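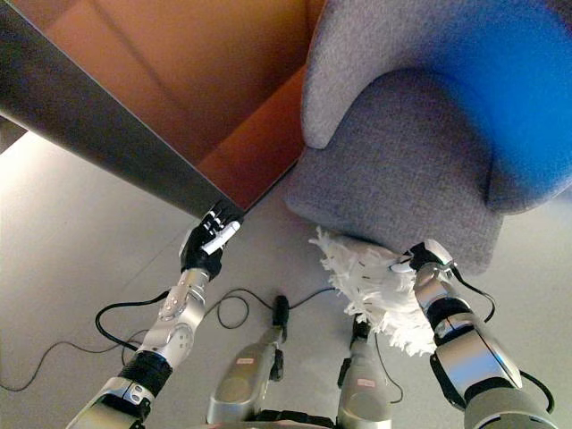

*Issue 38, page 14*

Our January visit to the Arkik showroom was a treat, and I could have stayed all day in the lounge corner! The grey armchair won me over straight away: rounded like a bowl, with the back sweeping round to make the arms. Huguette Dufour showed us how dust gathers low down on upholstery, the bit I always skip at home.
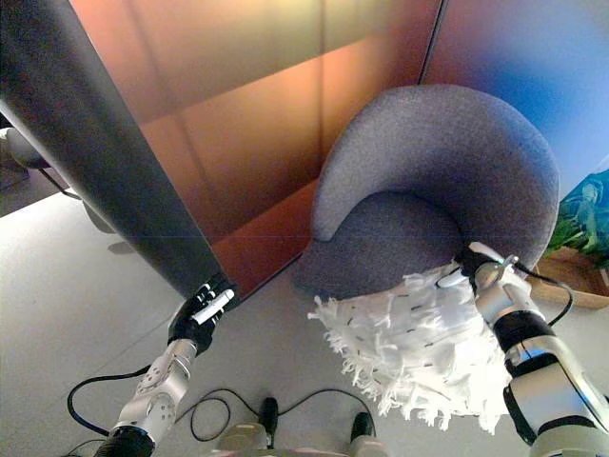

She says to do the underside first and the seat last, and never to soak the cloth. Peadar Hegarty wanted one for his landing (six visitors did, in fact). Tea was at Grillberg, with very good scones.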